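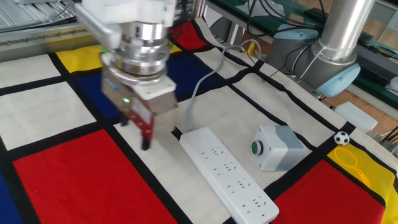

Mat, power strip and button box, gripper above the mat

Gripper reports "object held" on a power strip before it has a real grip

2 min read

Posted by Troller, 8/25/22

Student project, two-arm bench, parallel gripper. The task is to pick up a power strip lying diagonally on the mat and set it down next to the push-button box. The strip is white and sits partly on white cloth, so we gave up on color thresholding in June and now teach the pose by hand.

The problem is the grip check. The script closes the fingers, reads the position register and compares it with a fixed value. Register reads 1,134 on a good pick. On a bad pick, where one finger lands on the edge of the housing, it reads nearly the same and the script carries on. The strip then rotates during the lift. Fully closed on nothing is 3,000, so the empty case is easy. How do other teams separate the other two?
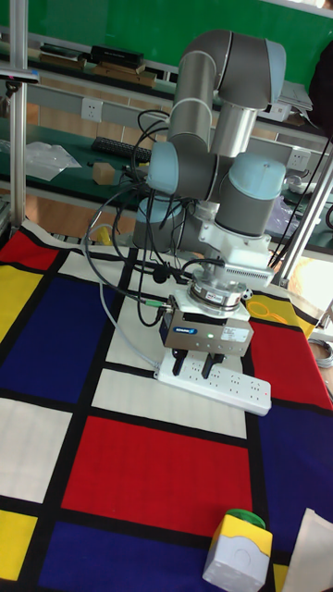 Fingers closed on the strip, strip on the table

Brarov

Use a torque sensor.

Ottar Solheim

Position alone will not separate those cases. We had the same fault in our class project with an extension cord block. What worked:

Close at low force and store the position. Raise the force setting and read again after 100 ms. On a flat grip our value hardly moved. On an edge grip the housing tilted and the value jumped. Set your threshold from your own logs, ours will not transfer.

Also check the cable on the gripper. Yours runs across the tabletop. If it catches during the lift it will pull on the wrist, and you will blame the grip for it. Clip it to the arm and leave slack at the joints.

Last, teach the approach with the fingers square to the long side of the strip. A few degrees off is enough to give you the edge case.

Awwad

Second the two-step close. We log both readings to a file with the pick number. One value of 1,694 in the middle of a run was a worn finger pad and had nothing to do with the code.

Contact | Copyright Torard Help | Back to top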